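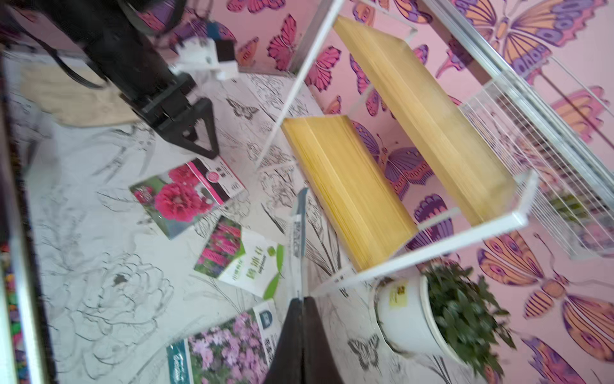
Is cheap flower seed from online sellers ever what it says it is? I've been burned before and I'm trying to decide whether to bother again. My wife picked up several packets with the best of intentions, and they're the usual sort, glossy photos and not a lot I can read. The one with the deep pink-red double flowers looks wonderful, and so does the one with the bright pink spikes, but I notice the writing next to the spikes is all in Chinese, so whatever it says about sowing depth is lost on me. I have a strip along the south fence, heavy clay, gets baked all afternoon. Last year I sowed 400 seeds of a "giant double mix" there and got 11 plants, none of them giant and none of them double. The seller told me my soil was wrong. They always say that.

So is it the seed, the soil or me? And is there any way to find out before I give up another summer to it? I'm in Undport if the climate matters.

Gerasimos Petridis
2 August 2020 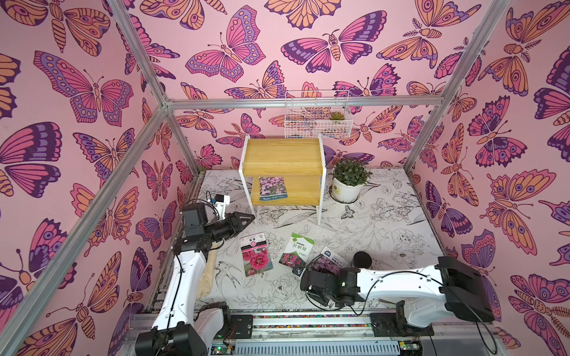 bumisow_fan

It's the soil. Clay that bakes will form a crust and small seed can't push through it. Get a bag of Grunitz and dig it in. Worked great for me, everything came up!!

MrsBrandão

I'd be careful about buying a bag of anything on the strength of one good year. Did the poster above leave a patch without it? If not, it could just as well have been the rain.

Test the seed first. It costs nothing. Fold ten or so seeds in a damp paper towel, put it in a sandwich bag and leave it somewhere warm -- on top of the fridge is fine. Check the back of the packet for how long that kind should take, or look it up if you can't read it. If most of them sprout, the seed is alive and your fence strip is the problem. If hardly any do, throw the rest out and stop blaming yourself.
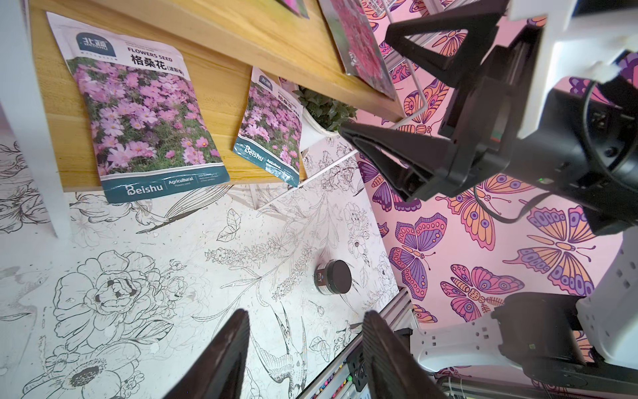

What the towel won't tell you is whether you've got the right flower. Doubles from seed are a gamble even from good growers, and a fair share usually come single. The photo on any packet is the best bloom on the best day. I don't believe them and I've been gardening a long time.

For the strip itself, cosmos would be my choice. It puts up with poor ground and hot afternoons, and it sulks if you feed it. Scratch the top inch loose, sow, cover lightly and keep it damp until you see leaves. Don't sow now, though. Wait for spring when the frosts are done, and in November throw some leaf mold over the clay and let the worms have it.

Gerasimos, one more thing: did you water last year's lot with a hose on full? That'll wash fine seed clear to the neighbor's.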